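# Grip faults on the folding cell — notes, 2022-01-20

Start quick, people want lunch. Thank Tharun for the logs.

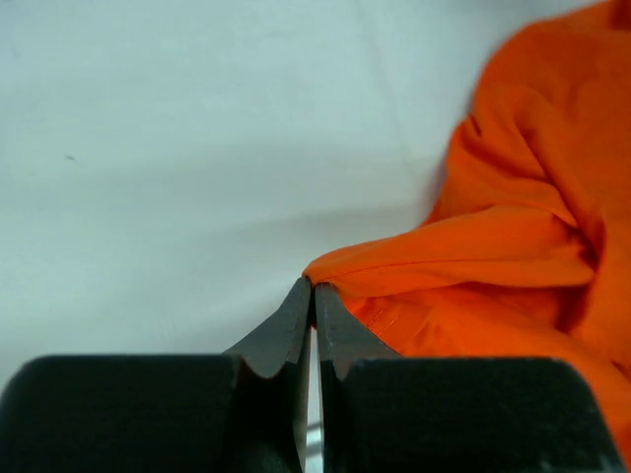 ## What went wrong

- corner pinch on cloth — tips only, hem seam right behind. Normal pick for us
- fault: gripper reports "held" when it's got nothing. Arm carries on to the fold anyway
- 500 picks logged at Wenen, over 80 false helds. Pause here
- worst one — Sreekumar reached in to grab a dropped cloth, arm still moving. No injury. Say that early, dont leave them hanging

## Why

- held signal = finger gap only. Thin hem reads same as closed
- threshold was set on towels in September, never redone
- light curtain muted for cloth loading, stayed muted 3 seconds too long. Our mistake, own it

## Changed since

- motor current check added, 200 ms after close
- mute timer cut, Tharun signed off
- hands in = e-stop first. Evrey time

Questions — if they ask about the Favorura cell, not tested yet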